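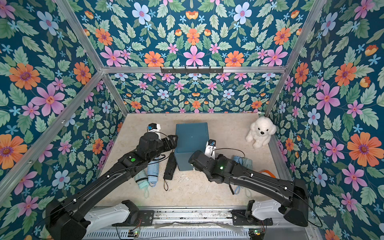 Section 4. Lining, Fitting and Care of the Tolley Alcove

4.1 Scope of this section

This section covers the papering of the three walls, the laying of the floor panel, the fitting of the Nägeli hook rail, and the arrangement and cleaning of the finished alcove. It applies to the open-front Tolley alcove with an aluminum frame. Assembly of the frame is covered in Section 3 and must be complete before any step below is started.

The alcove is supplied by Mirkley as a frame, three plain wall boards, a floor panel, a hook rail and a bag of fasteners. Wallpaper, paste and storage boxes are ordered separately. Any wallpaper intended for household walls may be used. The instructions refer to papers from the Titero range, which are sold by the roll and are paste-the-paper types unless the label says otherwise.

Section revised 20 September 2024. It replaces the July issue, in which the order of steps 5 and 6 in 4.4 was reversed.

4.2 Before you begin

Check that the following are on hand:

Wallpaper, from a single batch
Wallpaper paste and a clean bucket
Pasting brush
Smoothing brush or plastic smoother
Seam roller
Sharp trimming knife with spare blades
Metal straightedge
Pencil and tape measure
Damp sponge and a dry, lint-free cloth
Screwdriver supplied with the frame

Compare the batch numbers on all rolls. Rolls from different batches may differ in color, and the difference is most noticeable on dark backgrounds such as teal, navy or plum. Mirkley cannot exchange rolls that have been cut.

CAUTION: Trimming knives are sharp. Cut away from the body, and retract or cover the blade whenever it is put down.

CAUTION: Keep paste and paste powder out of the reach of children and animals. Follow the directions on the package.

4.3 Choosing and planning the pattern

Small and medium florals suit the alcove well. A dense, scattered pattern is the most forgiving at the corners. Large single motifs, wide stripes and pictorial papers require more careful matching and more waste should be allowed for.

Note: The side walls are seen at an angle and the back wall is seen straight on, from farther away. The same flower will look smaller on the back wall than at the front of a side wall. Lay a length of the paper against each board before cutting, step back to the open front, and check that the effect is acceptable.

1. Unroll the first length on a clean table, face up, and find the top of the pattern. Leaves and stems usually show which way is up. If the pattern has no clear direction, mark the top edge on the reverse of every piece with a pencil arrow.

2. Measure the height of each wall board and add 100 mm. This gives 50 mm to trim at the top and the same at the bottom.

3. Choose the motif that will stand at the center of the back wall and mark its position lightly on the board.

4. Cut the lengths for the back wall first, then those for the left wall and the right wall. Number them on the reverse in the order in which they will be hung.

4.4 Papering the wall boards

The boards are papered flat and then returned to the frame. Papering with the boards in place is possible but is not recommended, as the paste is difficult to remove from the channels in the aluminum.

1. Slide the three boards out of the frame. Wipe each with a dry cloth.

2. Mix the paste as directed on the package and let it stand for the full time given there.

3. Apply paste to the reverse of the first length, working from the middle toward the edges. Fold both ends in to the middle, pasted sides together, without creasing the folds.

4. Leave the folded length to soak for the time stated on the Titero label. Use the same soaking time for every length.

5. Place the length on the back board, align the chosen motif with the pencil mark, and smooth from the center outward.

6. Hang the remaining lengths on either side, butting the edges together. Do not overlap. Match the pattern at eye level first.

7. Run the seam roller lightly along each joint. Wipe away any paste on the face of the paper with the damp sponge before it dries.

8. Repeat for the two side boards, starting in each case from the edge that meets the back wall.

9. Let all boards dry flat overnight. Keep them away from heaters and direct sun.

10. Trim the surplus with the knife and straightedge. Change the blade when it begins to drag.

Note: Small bubbles usually disappear as the paper dries. Do not press or prick them on the first day.

Note: On raised or embossed papers, use the smoothing brush in place of the seam roller.

4.5 Returning the boards to the frame

1. Check that the paper is fully dry at the seams and at all four edges.

2. Slide the back board into its channel from above. Two people are advised for this step.

3. Insert the left board and then the right board. Hold each board by its edges only.

4. Look along the rear corners. The paper should meet the aluminum cleanly on both sides. A gap of bare board up to the width of a pencil line may be touched up with a matching felt pen – test the color on an offcut first.

5. Tighten the frame screws by hand until snug.

CAUTION: Do not overtighten the screws. The boards need a little room to expand, and excess pressure will crush the paper along the channel.

4.6 Laying the floor panel

The floor panel has a pale beige, marble-like finish on one side. The other side is plain.

1. Sweep or vacuum the base.

2. Peel the protective film from one corner of the panel and confirm that the finished side is facing up. Leave the rest of the film in place.

3. Lower the rear edge into position against the back wall, then let the front edge down slowly.

4. Check that the panel does not rock. If it does, lift it and look for grit or a stray fastener underneath.

5. Remove the remaining film.

Light scuffs may appear in the middle of the floor in ordinary use. They do not affect the strength of the panel. See 4.9 for cleaning.

4.7 Fitting the hook rail

The Nägeli hook rail is a black rail with a row of small hooks. It is fixed to the crossbar at the back of the alcove and is intended for light articles such as cloth bags, ribbons, keys and small brushes.

1. Measure the crossbar and mark the middle with pencil or low-tack tape.

2. Place the two slot nuts in the channel of the crossbar, one on each side of the mark.

3. Hold the rail against the bar with the hooks pointing down. Align the center of the rail with the mark.

4. Insert the screws and turn each a few times before tightening either.

5. Tighten both screws and remove the tape.

CAUTION: Do not hang more than 300 g from any one hook. Do not use the rail as a handle when moving the alcove.

4.8 Arranging the contents

The floor is intended to be kept mostly clear, with a few articles set out where they can be reached from the open front. The following arrangement is suggested.

1. Place one storage box near the middle of the floor. A plain color taken from the wallpaper generally looks best; teal or blue boxes go well with teal papers, and cream or orange boxes stand out against them.

2. Leave at least 40 mm between any box and the side walls so that the corners do not rub the paper.

3. Use the rear corners for soft or decorative articles, such as a plush toy, a folded blanket or a small cushion. Soft toys should be set upright with the back against the corner.

4. Keep potted plants, open drinks and candles out of the alcove.

Note: White and other light-colored plush can pick up color from a newly papered wall. Allow the paper a full week before leaving such articles in contact with it.

4.9 Cleaning and care

Walls. Dust weekly with a dry, soft brush, from top to bottom. Papers marked washable may be wiped with a well-wrung sponge. Other papers must be kept dry.

Floor. Wipe with a damp cloth and a drop of dish soap, then dry. Do not use scouring powder, steel wool or bleach. Scuffs that remain can be reduced with a clean white eraser.

Frame. Wipe with a dry cloth. Fingerprints on the aluminum may be removed with a little glass cleaner applied to the cloth, never sprayed.

Hook rail. Check the screws every few months and tighten if the rail can be moved by hand.

The alcove should be kept in a room where relative humidity stays below 70 percent. In damper conditions the seams may lift.

4.10 Common problems

Seam has lifted. Work a little fresh paste behind the edge with a fine brush, press down, and wipe clean.

Pattern does not match in a rear corner. A slight mismatch is normal. If it is distracting, remove the side board and rehang the first length only, using paper from the same batch.

Board is bowed. The board was probably returned to the frame before it was dry. Remove it, lay it flat under an even weight, and leave it for two days.

Floor panel rocks. Repeat 4.6, steps 3 and 4.

Rail is not level. Loosen both screws, reset the rail and retighten.

Replacement boards, floor panels and fastener bags may be ordered from Mirkley. Quote the number on the label beneath the base when ordering. For extra rolls, quote the Titero pattern name and batch number as well.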